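We use cookies to improve your experience on this site. Accept | Manage settings

4. Results and discussion

4.1 Effect on the packing station

Furnov employs 13 people at the Craddock site. Before the trial, small parts were sorted by hand at the packing station in batches of 200. Operators picked each part, checked it and placed it in a tray. The work was seated and repetitive, and operators rotated every two hours.

With the Zedeck cell in use, the operator loads parts, clears faults and signs off batches. Over the trial in April the cell handled 3,355 parts. The target was 2,000. Rotation was dropped in the second week, which two operators objected to in the exit survey. They reported less wrist strain but longer periods of waiting, and less talk with the next station.

4.2 Bench setup

Pick and place positions were tested at the bench before the trial. Squares drawn by hand on paper served as position marks. Finger spacing and approach height were adjusted there.
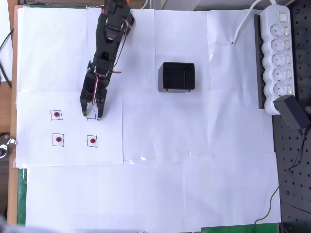
Figure 6. Gripper over the empty square of the two-by-two grid; red objects in the other three.

4.3 Limits

Fault clearing was not timed separately, so operator workload is probably understated. Training was given by Pirkitz in a single session, and the night shift did not attend.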